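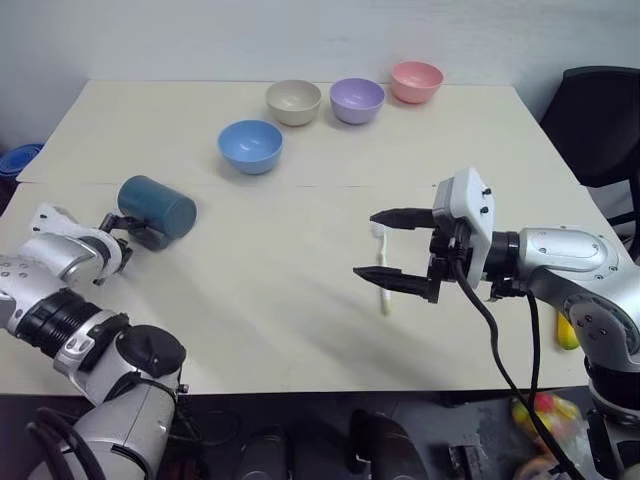
Week 6: Handing a Website Over to the Client

Notes for Web Projects for Small Businesses
Instructor: Rachid Bensaid

Reading for this week: the Amrani case file, sections 2 and 3. Bring your draft site plan to class.

1. Why handover gets its own week

Most student projects stop at launch. In paid work, launch is followed by a period when the client has to run the site without you. Plan for this at the quote stage and put hours against it. If it isn't in the quote, you will do it unpaid.

2. The Amrani case

Amrani is a tile showroom in Gamumville. Its old site had 191 pages, most of them single products that were no longer sold. The agency, Fororus, agreed to rebuild the site and train the office staff to update it. The contract listed the design work in detail but had one line on training: "staff to be shown the system."

The site went live on time. By October the opening hours were wrong on the contact page, and the staff were emailing Fororus for every change. Abdelghani El Idrissi managed the account and kept a log of the requests. Read the log before class and mark which requests the client could have handled with a written guide.

3. What the client should receive

Domain name registered in the client's own name, with the renewal date
Hosting login and billing contact
Administrator account for the content system, plus separate editor accounts
Original logo files and licenses for fonts and photos
List of old addresses and where each one now redirects
Written guide to the tasks the staff will do themselves

Do not send passwords by email. Fororus used Trustine, a shared password vault, and removed its own access when the support period ended. Any similar tool will do for your project.

4. Writing the guide

Write it for the person who will do the updates. At Amrani that was the front desk, and the first version of the guide had gone to the owner. Keep each task on its own page and test it by watching someone follow it without help.

5. Assignment

Write a handover plan for your project client, maximum 1000 words. Include a support period with an end date and say what happens to requests after it. Attach one finished guide page.

Due Jul 10, 2023, at the start of class. Late work loses one grade per day.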